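Wondorari Shared Office – Questions from Members

Last changed: Mon 23 April

How do I get in on my first day?
Come to the front desk on the ground floor and ask for Panya Wannasri. She will give you a key card and show you the kitchen. The deposit for the card is 10 euros and you get it back when you leave us.

Do I have a fixed desk?
Only if you have the Amwood plan. All other members take any desk which is free. Please clear it in the evening, also the drawer.

Where can I put my coat and my bags?
Please use the coat rack for coats, scarves and umbrellas. Bags can stay under your desk, but not in the walking way between the desks. We had two people who fell over a rucksack last August, so we are a little strict with this.

Is the big room too bright or too cold for working?
It depends where you sit. The lights hang from the arched ceiling and they are all on one switch, so we cannot turn off only one. The air conditioning is high up on the left side, next to the duct. If you feel cold easily, choose a place farther from it. Please do not change the temperature by yourself – write to the desk and we will do it.

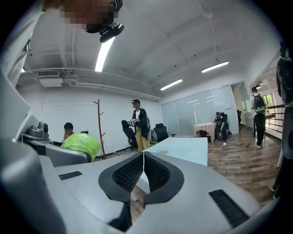 Can I print?
Yes. Each member has 200 black and white pages in a month. Colour pages are paid extra. If the paper is finished, there is more in the cupboard in room 54.

Can I make phone calls at my desk?
Short calls are fine if you speak quietly. For a long call please go behind the glass partition or book the small room. You book it in Jisbridge, with the same password as for the door.

May I bring a guest?
Yes, one guest for up to 2 hours, without cost. Please tell the desk his or her name before.

Is there coffee?
Coffee and tea are included. The coffee comes from Admasu and is delivered each week. Milk is in the fridge. If you bring your own food, write your name on it – everything without a name goes out on Friday evening.

I forgot something in the office. What now?
Ask at the desk. We keep lost things for one month, food not.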